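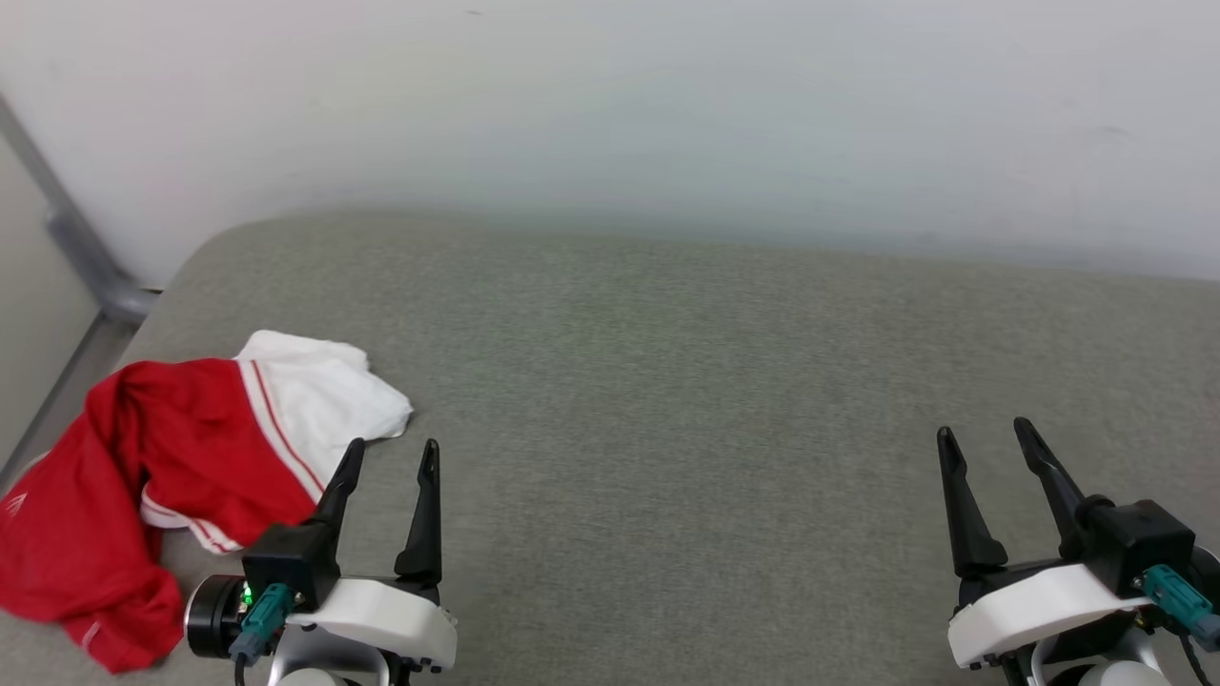 Where do clothes left on the bench go at the end of the day?
Into the gray bin under the coat hooks, folded, with a dated tag pinned to the collar or waistband.

MINUTES
Gedum Shared House, Changing Area Working Group
12 July 2020

Present: Lucrezia Rizzi (chair), Rosario Monti, Ornella Ferri, Ilze Kuusk (minutes)
Apologies: Thitima Thammasiri

1. Minutes of the June meeting
Accepted with one correction. Under item 4, "bench cover" should read "bench cushion." The cover is not removable.

2. Clothing left on the bench
R. Monti reported that single garments are still being left on the upholstered bench, usually at the end nearest the pipe. The most recent was a red and white top with striped trim, left in a heap with part of it over the front edge. It has been folded and tagged. Owner not known.
O. Ferri asked whether tops and jackets should be hung up when found. The group noted that the hooks are full on most evenings and that hung items are taken for items in use. Agreed that all found clothing is to be folded.

Folding method, as agreed:
Lay the garment face down on the bench, away from the edge. Smooth it by hand from the collar to the hem. Bring each sleeve straight across the back. Fold the sides in to the width of the bin divider, then fold the hem up to the collar. Anything with a zipper is closed first. Damp items are not folded; they go on the drying rail and are moved to the bin the next morning.

3. Holding period
The June proposal was for 61 days. L. Rizzi considered this too long for the size of the bin. I. Kuusk pointed out that some members come only once a month and would miss a shorter period. The 61 days were kept. Items not claimed by then go to the Doltska clothing bank.
The bin held 6 items on the morning of the meeting. Two had no tag and were tagged with today's date.

4. Bench cushion
Fabric is light gray with a fine fleck. O. Ferri has vacuumed it along the back edge, where lint collects against the wall. No tears found. The seam at the left end was pressed back into place by hand and did not need stitching.
Two quotes for cleaning were received by T. Thammasiri and read out in her absence. Stosedard: 325 for the cushion alone. Farina: 800 for the cushion, the two stools and the entrance mat. The group saw no need to clean the stools. Stosedard preferred, subject to written confirmation of drying time. The bench cannot be out of use for more than one day.

5. Wall behind the bench
Faint gray scuff marks were noted on the white wall. R. Monti tried a damp cloth on one of them, with partial result. He will try a melamine sponge on a small patch next to the corner before doing the rest. Repainting was not discussed further.
I. Kuusk asked whether the bench could be moved forward by a hand's width to keep bags off the wall. L. Rizzi said it would then narrow the path to the showers. Left as it is.

6. Signs
Current sign reads "Please keep this area tidy." Replacement wording agreed: "Take your clothes with you. Items left here are folded and placed in the gray bin." To be printed in large type and fixed at eye level, clear of the pipe bracket.

7. Actions
T. Thammasiri: ask Stosedard for drying time in writing.
R. Monti: sponge test on wall; report result by email.
O. Ferri: more tags and safety pins; last box nearly empty.
I. Kuusk: print and fix the new sign; add the folding method to the binder.
L. Rizzi: confirm drop-off hours with Doltska.

8. Other business
The key to the drying cupboard is again missing from its hook. Members to check their coat pockets.

Next meeting to be set by email once the cleaning date is known.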